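Melton Community Kitchen Garden
Progress report to the Vimell Fund
03/06/2019
Prepared by Suqin Cao, project lead

Dear Zeyu Long,

We have had a wonderful winter and I'm happy to have so much to tell you! Your grant has been at work since the fall in three places: the raised beds behind the Melton library, the cooking sessions in the hall, and the seed library, which I'll come to last because it is my favorite.

Garden beds

All 14 raised beds are built and filled. The soil delivery from Fastach came late and in the rain, so we moved it by wheelbarrow over two very muddy weekends (the path by the bike rack still shows it). Xolani Botha drew up the planting plan, with peas, spinach and radishes going in first, then beans and squash once the nights warm up. The garlic planted in the fall is already up and looks terrific. Two of the beds are built taller so people can garden from a chair, and both of those were spoken for the week we opened sign-up.

We did have trouble with the water line. The old spigot leaked at the wall, and the plumber found the shutoff valve was bad too. The repair came to $466, which we paid out of the tools line. We bought used shovels and forks to make up the difference and they are perfectly good ones.

Cooking sessions

These have been fuller than we dared hope. The plan was to teach simple meals from what the garden grows, but with the garden asleep we leaned on dried beans, cabbage, squash and onions from the Hao farm stand. Jinlong Hou led the dumpling night and people stayed long past closing, talking and folding and asking for the dough recipe. We have since printed it, along with the bean soup and the cabbage slaw. Sessions are capped at 30 and we kept a waiting list for most of them.

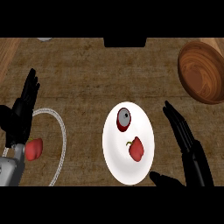 Tabletop with a bowl, winter 2019.

What we'd change: the hall has one oven, and it runs hot. Baking nights mean a lot of standing around while trays take turns. For spring we are sticking to stovetop dishes and salads, and Lingyun Yu is looking into a second-hand countertop oven. We also learned to start earlier. Parents with small kids were leaving before the food was ready, so we moved the start up by half an hour and it made a big difference.

Seed library

I can't say enough about this one. We set up an old card catalog just inside the library doors, and people take packets home and bring back seed at the end of the season. We started with 200 packets, and the tomatoes and sunflowers were nearly gone in the first month. Several gardeners have given us beans their families have grown for years, with handwritten notes on when to plant them. We're copying the notes so the originals can stay safe in a binder.

Coming up

Planting day is in April and we would love to have you there. We still need to put up the fence on the parking lot side, finish the compost bins and settle the summer watering schedule. Spending is on track apart from the plumbing, and the receipts are in the folder that went out with this report. One request: could the money left in the printing line be moved to fencing? The posts cost more than the quote we had in the fall.

Thank you so much for your support.

Suqin Cao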